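Surngate Allotments: Frequently Asked Questions

Last revised Sun 28 June, after several of you pointed out that the old version still gave the price of a plot in 2009.

How do I get a plot?

Put your name on the list. Then carry on with your life. The list has 23 names on it at present and plots come up mostly in November, when people look at what they did over the summer and have a think. Email Vandana Joshi with your name, your address and whether you want a full plot or a half. Almost everyone should want a half.

Can I move up the list?

No. Vandana has been offered jam.

What does it cost?

A half plot is £30 a year and a full plot is double that. Water is included. The key to the Mazurek Lane gate needs a £5 deposit, which you get back when you leave, provided you still have the key. Few do.

How big is a half plot?

Bigger than it looks on the plan and a good deal bigger than it looks in March. If you have never dug anything before, cover most of it with cardboard and start with one bed.

My plot is full of couch grass. Was it like that for the last person?

Yes. It will be like that for the next person too. Fork it out, don't rotavate it. Every scrap of root you chop becomes a new plant, and the plot holder next to you will know exactly who to thank.

Can I put up a shed?

One shed per plot, no taller than the hedge, and not on the side that shades your neighbour. Send a sketch first. It needn't be a good sketch. We have approved some shocking ones.

Can I have a bonfire?

After dusk, from November to the end of February, dry stuff only. No carpet, no painted wood and no sofas. The last of these was added following the events at plot 14, which are now settled.

Can I keep hens?

Up to six, no cockerels. You must come every day, including the day it sleets. Ask Adebayo Ogundipe before you buy any, as he keeps the only hens on the site and will either sell you two of his or talk you out of it.
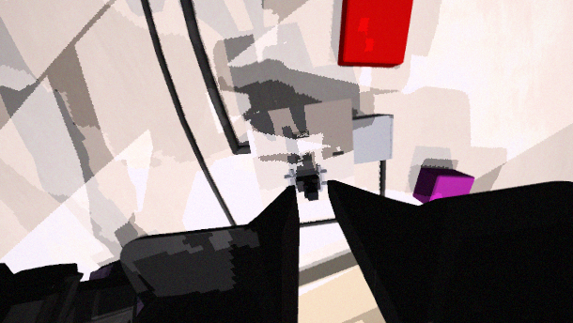 Is there a hosepipe ban?

There is a permanent one of our own. Hoses may be used to fill a butt or tank and then put away. Watering is by can. The taps go off in the first week of November and come back on when the frosts stop, and no, we can't give you a date for that.

Who do I tell about a leaking tap?

Vandana again. Please say which tap. "The one near the beans" has been tried.

Can my dog come?

On a lead, on the main path and on your own plot. Dogs do not understand where your plot ends, and neither did two of last year's new tenants.

What happens if I don't look after my plot?

You get a friendly letter, then a less friendly one 30 days later, and after that the plot goes to the next person on the list. If you've been ill or had a bad year, tell us before the second letter -- we can usually find someone to keep the weeds down until you're back.

May I take manure from the heap by the gate?

Help yourself, up to four barrows a visit. The fresh stuff is on the left. Leave it alone until spring unless you want forked carrots. Please bring the communal barrow back to the gate when you've finished, including if it has a flat.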